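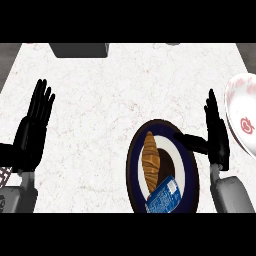

What caused the stoppage? A stale joint reading from the right thumb, which the controller went on treating as current.

Arnout Baert maintains the two-arm table-clearing controller at Virnen. The fault appeared in October, during a batch of 200 simulated runs. In 3 of them the thumb stayed extended after the hand had been told to close.

"The encoder value stopped updating and nothing flagged it," Baert says. "The planner believed the thumb was folded, so it judged the path past the plate to be clear."

In simulation the result was a contact warning. On hardware, he says, it would have been a broken plate or a bent finger joint. The log showed the same value repeated for 7 control cycles before the stop.

The Brurnari release now rejects any reading older than 3 cycles and holds both arms still. Baert does not regard the matter as closed.

"We have treated the symptom. Why the value froze is still an open ticket, and I would not run this near people until it is shut."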